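邻里种植互助站 › 社区菜园 › 分地与轮候

社区菜园抽签分到的地块,能不能跟别人合种?轮候名单又是怎么排的?

发帖:豆角妈妈
发布于 2024年9月17日

各位邻居好,我潜水很久了,第一次发帖,有点啰嗦,请大家多担待。

事情是这样的。我们小区后面那片空地,就是原来堆建材的那块,去年划出来做了社区菜园,名字叫 Hosar 菜园,估计附近的朋友都听说过。七月的时候公开抽签分地,我和我婆婆分别报了名,结果我没抽中,她老人家抽中了,编号还挺靠前,位置也好,挨着水龙头。全家高兴得不得了,晚上还特意多炒了一个菜。

可是高兴完问题就来了。我婆婆膝盖不好,蹲久了站不起来,当初报名主要是凑热闹,真正想种的人是我。我自己在阳台上种了好几年的葱、小番茄和薄荷,番茄每年都结,就是地方太小,施展不开。所以我想问的第一件事是:她名下的地,我能不能跟她一起种,或者干脆以我为主来种?合同(其实就是一张纸,叫“地块使用约定”)上写的是“不得转让”,但没有写家里人帮忙算不算转让。我去问过入口处登记的小伙子,他说应该没事,可是“应该”这两个字让我心里不踏实,万一肥也下了,苗也买了,人家说不行,那多难受啊。

第二件事,我自己那个没抽中的报名号,现在说是进了轮候名单。名单贴在菜园门口的公告栏里,我去看了好几回,每回顺序好像都不太一样,我前面那家原来在我后面的,后来又跑到前面去了。我不是要计较,就是想弄明白是怎么排的。如果我已经在婆婆的地里干活了,轮候资格会不会被取消?
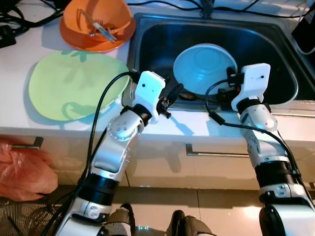

还有一点要补充,我婆婆隔壁那块地的主人人特别好,前几天已经主动说可以把两块地中间的小路一起整平,再合搭一个瓜架,一家种丝瓜一家种苦瓜,藤往中间爬。我听了很心动,但是又担心共用的架子将来说不清楚,尤其是哪天她家不种了,或者我们家不种了,架子归谁、谁来拆。这算不算“合种”,需不需要去登记?

眼看着天气凉下来,萝卜和菠菜都到了该下种的时候,我种子都买好了,放在鞋柜上,每天进门出门都看一眼,心里急得很。有经验的朋友请指点一下,先谢谢大家了!

分类标签:抽签分地、合种、轮候、秋播

共有三位邻居回复

Kwesi Alhassan
回复

您好呀,看您写的这些,我特别有同感,我当年也是家里老人抽中的地,我跟着去干活,后来就一发不可收拾了。我不在 Hosar,我在河对面的 Purska 菜园,两边的约定书听说是一个底子改出来的,但毕竟是两个园子,所以我说的您当参考,最后还是以您那边管理小组的书面答复为准。

我一件一件说吧,可能有点长,您泡杯茶慢慢看。

先说家里人帮忙算不算转让。在我们这边是不算的,前提是登记人还是登记人,开会、交水费、签字这些事都由她出面,或者由她写一张委托。“不得转让”防的主要是有人抽到地以后自己不种,收了钱给别人种,这种事头一年我们这儿真的出过,弄得大家很不愉快。一家人一起种,老人坐在小凳子上摘摘豆子,年轻人翻地浇水,这正是办菜园的人最愿意看到的,您完全不必觉得心虚。

不过我劝您还是去补一个“共同使用人”。我们这边的办法是这样的:

登记人写一句话,说明同意谁和她一起使用哪一块地,签名,写上日期。用普通信纸就行,字写清楚。

带上两个人的身份证件,到登记处让他们看一眼。我们那里只看不收,复印件也不要。

请登记处在原来的约定书背面写上共同使用人的名字,盖章。这一步千万别省,口头答应的事,换一个值班的人就说不清了。

把约定书拿回家收好。我妈把我们家那张夹在挂历后面,后来换挂历差点一起扔掉,您最好找个正经抽屉放着。

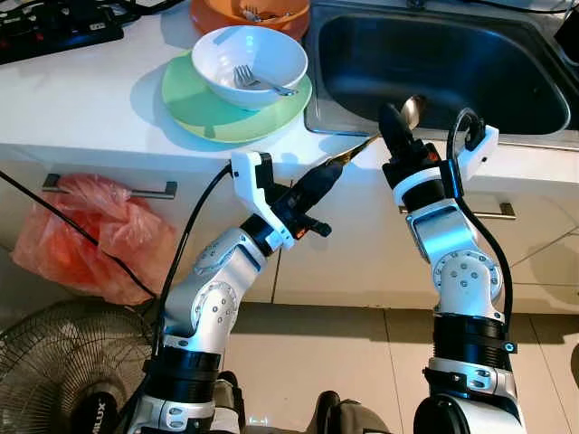
再说轮候名单

您看到顺序变来变去,我猜十有八九不是谁动了手脚,是两张名单轮着贴。我们这边刚开始也闹过这个误会:一张是按抽签号排的总名单,另一张是按地块大小分开排的。报名表上有一栏让人选“大块”“小块”或者“都可以”,您还记得自己选的是什么吗?选“都可以”的人两张名单上都有,位置当然就不一样。您前面那家原来在后面,很可能就是这个缘故。下次去看的时候,留意一下纸最上头的小标题,字很小,我戴着老花镜都差点漏过去。

至于您在婆婆地里干活会不会影响轮候,这一条各个园子差别最大。Purska 的规矩是以户为单位,同一个户口本上已经有地的,轮候资格保留,但是要排到没有地的家庭后面。也有的园子按人算,婆媳各算各的。还有的园子,您一旦登记成共同使用人,就自动从名单里划掉了。所以您去补登记之前,一定一定先把这个问清楚,别登记完了才发现自己的号没了。最好请他们写下来,发个短信也行,有个凭据。

搭瓜架的事

这个我太有发言权了!我跟隔壁邻居合搭过一个架子,种的是丝瓜和葫芦,头一年好得像亲兄弟,第二年他搬家了,新来的邻居对瓜藤过敏,一碰胳膊就起红疙瘩,人家要求拆,合情合理,可是我那边的丝瓜正挂着果呢。最后折腾了好一阵子,把架子从中间锯开,各管各的,锯得歪歪扭扭,难看极了。

所以我现在的建议是,架子一开始就做成两个单独的,各自立在各自的地里,顶上用绳子连一连,藤照样可以往中间爬,将来要分开,绳子一剪就行。材料也各买各的,不用算账。高度先商量好,太高了会挡后面人家的太阳,后排的叶子菜会长得又细又黄,人家嘴上不说心里也会不舒服。两块地中间的小路是公共的,整平没问题,可别往上铺东西,更不要把垄往路上扩,检查的时候最容易被挑出来的就是这一条。 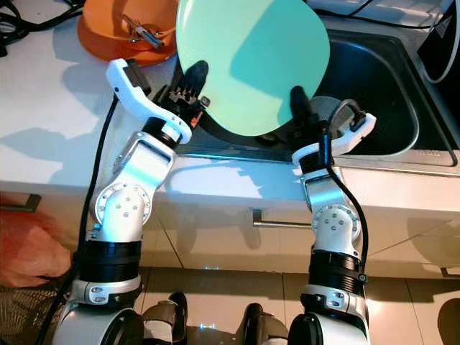
既然说到秋播,我再多嘴几句,您别嫌烦。原来堆过建材的地,土里常常有碎石子和灰浆块,翻的时候要翻得深一点,拣得细一点,萝卜尤其怕这个,碰到石头就分叉,长得像个小人儿,吃是能吃,就是削皮费劲。头一季要是来不及把土养好,可以先种菠菜、小白菜这些根浅的,萝卜挑樱桃萝卜之类的小个子种。婆婆膝盖不好,可以在靠水龙头的那一头做一条窄一点、高一点的垄,旁边放个稳当的凳子,她坐着就能间苗。我妈现在就是这么干的,谁劝她歇着她跟谁急。

靠水龙头的地是好地,不过也有一个小毛病,大家接水滴滴答答的,那一角老是湿,菠菜种在那里容易烂根。您可以拿来种薄荷(我看您阳台上本来就有),但是薄荷一定要连盆埋下去,不然一个夏天过去,半块地都是它的了。

祝您和婆婆秋天大丰收,种出来了记得回来给我们讲讲!

有 2 位邻居觉得这条回复有帮助

阿彬不加班
回复

直接种呗,我在 Pacheco 那边种了这么久也没见谁来查过。萝卜再不种真晚了。

有人问起就说是帮老人干活,本来也是嘛。

 › 豆角妈妈 跟帖
谢谢阿彬,我也知道多半没人管,就是我这个人胆子小,手续不办齐晚上睡不好,哈哈。也特别谢谢 Kwesi 大哥写了这么多,我念给婆婆听了,她听到坐着间苗那一段直点头,说就要这样的垄。报名表那一栏我想起来了,我选的是“都可以”,明天就去看看那个小标题。

种菜的秦老师
回复

前面那位朋友讲得已经很周全了,我在 Hosar 有地,补充几点我们园子里自己的情况,可能对您更直接一些。

登记处上午有人,下午不一定,尤其是下过雨以后,值班的人常常去看排水沟了。您要去补共同使用人,尽量赶上午,带上您婆婆本人。委托书他们也认,不过本人去的话当场就能办完,省得来回跑。扶手那边的坡道是平缓的,膝盖不好可以从那里进,不用走正门的台阶。

关于轮候,我们这里确实贴过两张名单,一大一小,Kwesi 猜得很准。七月抽签之后又有人退了地,名单往前挪过一次,所以您看到的变化可能是两件事叠在一起了。我们园子里目前是按人排的,我老伴和我就是各排各的,她后来也轮到了一块小的。但是最近听说在讨论要不要改成按户,还没有定下来,我不敢跟您打包票,您去的时候顺便问一句最新的说法。

搭架子不用登记,但是超过栅栏的高度就要先打招呼。我隔着几排就有一家去年搭高了,后来自己又放低的,放低比搭起来还麻烦,绳结都勒死了,只好全剪断重来。

工具的话,可以到门口的 Trustton 工具棚去借,铁锹、耙子、洒水壶都有,登记个名字就行,用完请把泥刮干净再还。刚开始种不用急着买一大套,我当年买了好些花里胡哨的小铲子,现在最常用的还是一把旧锄头。翻这种有石子的地,耙子比铁锹好使,先耙一遍,把石子归到一堆,再翻。拣出来的石子不要扔到沟里,工具棚后面有一个专门的堆放处,攒多了会有人拉走。

种子既然已经买了,菠菜可以先泡一夜再播,出苗整齐些。播完盖一层薄土,轻轻拍一拍,早晚浇小水,别拿大水冲。萝卜直播就好,不要移栽,移栽的萝卜脾气大得很。

我一般早饭后在园子里,戴一顶灰草帽,您和婆婆来了喊我一声,我家今年的蒜种留多了,给你们匀一把。

有 2 位邻居觉得这条回复有帮助

 › 豆角妈妈 跟帖
秦老师您太客气啦!蒜种我们要的要的,我拿薄荷苗跟您换,连盆带土给您端过去。

 › 种菜的秦老师 跟帖
好,盆要留着,别脱盆。

相关话题
水费按地块算还是按人头算
冬天地块空着会不会被收回
厨余堆肥可以直接埋在自家地里吗
隔壁的南瓜藤爬过来了怎么开口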